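3. Pattern Scale and Perceived Room Size

Research notes, August
By the Konent Interiors Study Group

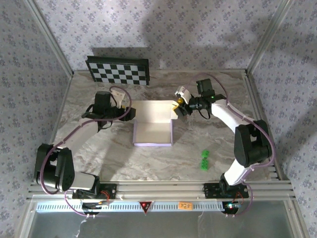 Figure 1. Small floral repeat on lavender-gray wallpaper, above a marble-patterned tabletop.

Decorators have argued over small prints for generations, and the advice they hand down is wonderfully contradictory. One school holds that a tiny repeat makes a cramped room feel larger, the other that it makes the walls crowd in. We wanted to know which of these people were right, and under what light. The small repeating floral in Figure 1 belongs to the family of papers we call "fine" in this section: the motif is modest, the ground color is quiet, and from a few steps back the flowers begin to merge into a soft, even texture. Shadow matters too. The upper right of the back wall in the figure is darker than the rest, and in our interviews it was just this sort of uneven light that people brought up when they described a patterned wall as "deep" or "far away."

We asked 86 residents of two apartment buildings in Rumberg to judge the width of a furnished bedroom. Each person saw the room twice, once with a fine floral and once with a large one, with 6 days between visits. The papers came from the Lomine and Sekiguchi pattern books and were matched for overall lightness, so a difference in judgment could not be put down to one wall simply being paler. Furniture, curtains and floor covering stayed the same.

The fine floral won, and by more than we had expected! On average, residents judged the room 9 percent wider with the small print than with the large one. The effect was strongest in the late afternoon, when the window light came in low and left one side of the wall dim. At noon it shrank but did not vanish. Older residents gave slightly steadier answers across the two visits, a result we did not predict and would love to see someone else follow up.

The comments were every bit as interesting as the numbers. Several residents said the large flowers seemed to "sit in front of" the wall, as if they had been hung there – a lovely phrase, and close to what painters say about bold shapes on a plain ground. With the fine print, people talked about the window, the bed, the view of the street. Few mentioned the paper at all until we asked.

A caution about color is in order. All of our papers were cool and rather pale, and red or deep green grounds may well behave differently. Ceiling height was also fixed. The second round, now being set up in Rumberg, uses 400 paper samples sorted by repeat length and ground color, and Section 4 sets out how those samples were chosen.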